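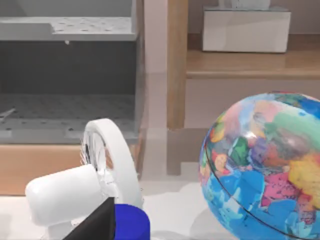

Slide 1. Start with the fault, before any background. In September our simulated arm began closing on things it had no business touching, and it reported every one of those grasps as a success. The table was an ordinary one for us: a fan, a globe, a blue cylinder standing right in front of the fan's guard. Point at the cylinder and at how near the black finger is to it. When objects stand that close together in view, an arm that has the wrong idea of where its fingers are will hit the neighbor. Ours had the wrong idea by 6 millimeters.

Say who did the work. Delia Cáceres found it. Algirdas Rozīte wrote the fix. I mostly read logs. The project is called Samwood and the planner is Flenia, if anyone asks.

Slide 2. What the logs said. We ran 200 grasps overnight. The planner marked all of them good. Delia replayed 10 by hand the next morning and stopped at the third, where the fingers had closed on the rim of the wrong object and the arm had carried on as if nothing was the matter. Pause here. People usually ask why the force limit didn't catch it. It was switched on. It was reading from the wrist, and a light sideways contact at the fingertip stayed under the threshold.

Slide 3. The cause. Somebody had swapped the finger model for a longer one and the collision shape had stayed with the old one. That somebody was me — say so, it saves a question later. The planner checked its path with the short finger and the renderer drew the long finger, so the pictures looked right and the clearances were wrong.

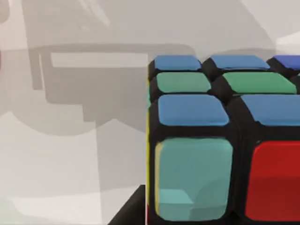

The success check made it worse. It asked whether the gripper had stopped before fully closed. It never asked what was between the fingers. Any object would pass, and so would a shelf edge.

Slide 4. What we changed. Finger model and collision shape now load from one file, and the run refuses to start if the lengths differ. The success check compares the object's position before and after the lift. Speed near contact is down to 70 percent until Lindiwe Jacobs signs off on the new limits. She has not signed yet.

Slide 5. Why a simulation fault counts as a safety matter. The same planner settings go to the real cell at Mallport, where people reach in to reset parts. Dumisani Visser held the transfer that afternoon. Keep this short, he is speaking after me.

Questions. If the cost comes up, we lost the overnight run and redid it. If they want the replay files, send them to Mbali Moodley.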